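I almost missed Gunhild Brynjólfsdóttir when she came into the café at Erby. I'd been expecting a suit, I guess, since she had just spent most of a year arguing over a naming-rights deal for a handball arena. She came in wearing a team scarf and a bike helmet and ordered two pastries before she'd even said hello.

"One's for you," she said. "I'm told I talk too long, so people should get fed."

She does talk long! But I wanted her to. Gunhild runs the commercial side at Erby's handball club, and the club has signed with Ostness, the regional broadband company, for the name on the arena, the patch on the front of the shirts and the rights to stream the home games. All of it sits in one contract that runs for nine seasons. For a club this size that's a very long time, and I asked her right away if it scared her.

"Sure it does," she said. "I'll be old when it's over. But try planning a youth program on one-year deals. Every spring you're calling the same people, asking for the same money, and you can't hire a coach until they call back. I did that for years and I was sick of it."

The old sponsor was Juhl, who paid for the shirts and not much else. She only has nice things to say about them (I pushed a little, and got nowhere). Their deal ran out, they didn't want the arena, and Ostness did. The talks started in November and went on through the whole winter.

I wanted to know what took so long. The money, I figured.

"No, the money was done by lunch on the first day," she said. "It was the streaming. Who owns the pictures? If a kid from the junior team wants a clip of her first goal, does she have to ask a phone company? We went around and around on that one. I think the contract had 193 clauses at one point, and I swear half of them were about clips."

They settled it like this: Ostness shows the games live and keeps them on its service for the season, and the club can use anything it wants on its own channels once the final whistle has gone. Players get their own clips for free. Gunhild is prouder of that than of the money, which she won't put a number on. I tried twice. The second time she just pushed the other half of her pastry at me.
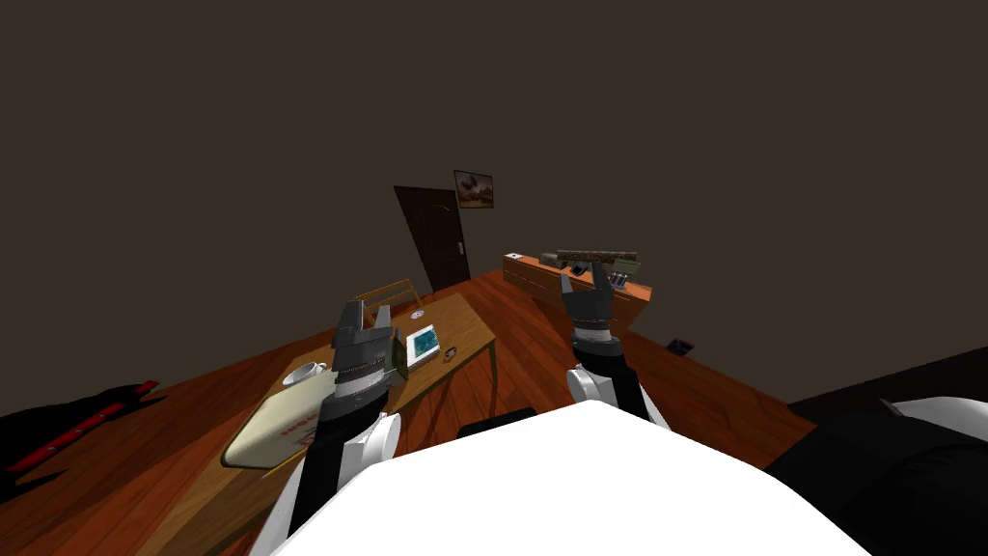 Villads Mogensen wrote to me that he still thinks the club gave away too much, and that nine seasons of streaming rights will look awfully cheap by the time they're up. He's had a season ticket for longer than I've lived in town, and he'd wanted the streaming split off and sold by itself, with a new round of bids every three years. I read his note out loud to Gunhild over the phone afterward.

She didn't get mad. "He may be right about the price," she said. "There's a review after season four, and the fee can go up if more people are watching. It can't go down. I'd have liked two reviews and I got one. You don't win them all."

Then there's the name. The place holds 3,000 people, and I'd bet most of them will keep calling it the Hall, same as their parents did. The sign is going to say Ostness Arena anyway. I asked if the company minded.

"They asked me if people would really say it," she said, and laughed. "I told them the announcer will, and the TV graphics will, and I can't do anything about my mother."

The fans did get one thing out of it — the cheap standing section stays. Early on there was talk of turning that end into hospitality boxes, and Aksel Thygesen, who plays left wing, told the club he'd rather take the patch off his shirt than look up at a row of glass. Gunhild says the boxes were already on their way out by then, but she let him think he'd done it. (Sorry, Aksel.)

I asked what a normal game looks like for her now. They get 2,000 in the door on an ordinary night, more when it's a derby, and she wants that number up before she'll worry about who is watching at home. Streaming does make her nervous there. Why come out in the rain when it's on your phone?

"So we make it nicer to come," she said. "Better food. Warmer hallways. The bus after the game has to wait for overtime, and right now it doesn't, and that drives me nuts. I've spent more time on that bus than on the sign."

It was past 4 p.m. by then and she had a call with the bus company, of all people. She put her helmet on over the scarf, told me to come to the first home game, and went out to find her bike.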